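December, notes from the afternoon block at Darnerdale

Second run of the goal-setting workshop with the Stikar supervisors. Efa led the first half and I took the second. Started at 1:15 because the room before us ran over.

Changed from last time:

- Dropped the vision statement exercise. People wrote what they thought their manager wanted to read.
- Asked for one thing they had put off for a month or more, in plain words, with the next step small enough to finish in 25 minutes.
- Moved the pair talk ahead of the writing. Védís suggested this after the first run.

The pair talk went better in this order. The room was quiet for the first few minutes, then loud. Ctibor's pair spent the whole slot on one phone call he had been avoiding, and he made it during the break. Two other pairs drifted into complaints about the shift schedule and I let that go on too long. Next time, step in sooner.

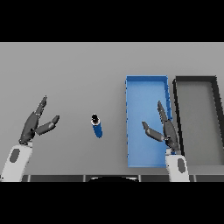
*Rendered view: two trays, a blue can and the grippers of two arms.*

The writing part is still weak. The sheet has space for 300 words and most people take that as a target. Ánh Đào wants to cut it to three lines. I'd keep a little more room, but I agree the current sheet is too long. Will try a half page at Nambiar.

Question from the group I didn't answer well: what do you do when the goal was handed to you and you don't care about it? I said to look for the part you can choose. Got a few polite nods. Lụa's answer was better. She told them to say so to whoever set it, and to ask what happens if it slips. 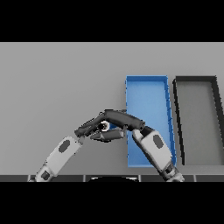

Follow-up: one short message after two weeks, same wording for everyone, no scores. Last time we sent a long survey and the replies were too thin to use.

To do:

- Efa: new half-page sheet, send to Lụa for a read
- Me: rewrite the "handed-down goals" section
- Ask Jurkis whether we can have the room until 5:00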